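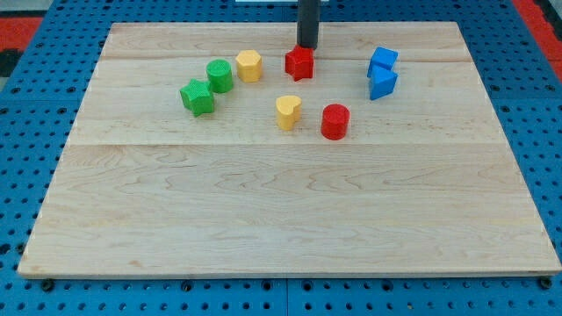
About Us

Mavley is a small outfit that reads the news for a living and then complains about it in print. We publish commentary on foreign affairs, official statements and the strange trip a quote takes between a podium and a headline. We have been doing this for 12 years, which in online publishing makes us a geological formation.

We started in the town of Jirnville as a two-page newsletter, mailed to 31 people, several of whom had asked for it. The first issue was a long piece about a foreign ministry that had denied the same thing four times in one month, in slightly different words each time. We printed the denials side by side and added very little. Readers liked that one better than anything we wrote ourselves, and we have tried not to take it personally.

What we publish

Our main feature is still the side-by-side. When a government says something, we go back and find what it said last year, and the year before if the archive is up. The archive of these now holds more than 262 entries and is free to read. Search works if you spell things correctly.

We also run a weekly editorial, a letters page and Kong, our long-form section. Kong was a working title. We meant to replace it before launch, had a meeting about that, and came out of the meeting with lunch. Pieces there run long and tend to deal with elections, sanctions and treaties that everybody cites and few people have opened.

Where we stand

We are skeptical of large institutions, including the ones we agree with. Our writers don't share a party and can barely share a kitchen. If you find us too far left on Monday's page and too far right by the letters section, you are reading carefully, and we thank you for the traffic.

Who pays for it

Subscribers, mostly. We take no money from governments, campaigns or lobbying firms. One lobbying firm did send a fruit basket to our Vorninmont office. We ate the pears and ran the story.

Corrections

We make mistakes and fix them at the top of the article, with the old wording left in so you can enjoy it. Corrections go up by 2 p.m. when we can manage it. The office closes for most of July, and errors found during that time will have to stay wrong until August.

Letters are welcome at either office. Please keep them shorter than the article.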